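Small claims: what to bring and what to say
Speaker notes - Teresa Guerreiro, Monilstead advice evening, Tuesday, April 2, 2019

Start on time. Phones off. Say at the start that I can't advise on anyone's own case from the front, but Adesuwa Chukwu and I will stay behind afterwards.

Opening. Most people in the room will be owed money or be told they owe it. Ask for hands: who has had a letter before claim? Explain that the letter comes first and the court form comes later. A judge will want to see that you wrote and gave the other side a fair time to answer.

The builder story. Client paid 2430 pounds for a bathroom, work stopped halfway. She had texts, bank statements and two quotes for finishing the job. She had no written contract and was worried about that. Explain that a spoken agreement still counts, but you have to show what was agreed. The texts did most of the work for her. Pause here for questions if the room looks lost.
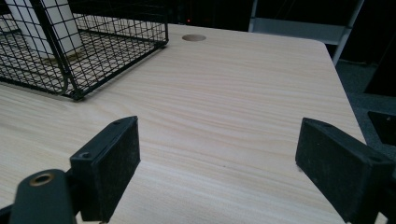

Papers. Put everything in date order, oldest first, and number the pages by hand. Three sets: court, other side, yourself. Keep the originals and take them on the day. Don't send forty photos of the same cracked tile - pick the clearest few and write the date on the back.

Witnesses. A short signed statement in their own words. If Bello Lawal is in tonight, ask him to say a bit about being a witness in February. He has agreed to this. Keep him to five minutes.

On the day. Get there early, tell the usher your name. The hearing is usually in an ordinary room with a table. Speak to the judge, don't argue across at the other party. If you don't understand a question, ask for it again.

Settling. You can settle right up to the hearing. Put it in writing, with the amount and the date it will be paid. Tell the court straight away.

If you win and they don't pay. Keep this short, Zainab Fashola is covering enforcement after the break. Handouts are by the door. Sign-up sheet for one-to-one slots goes round now.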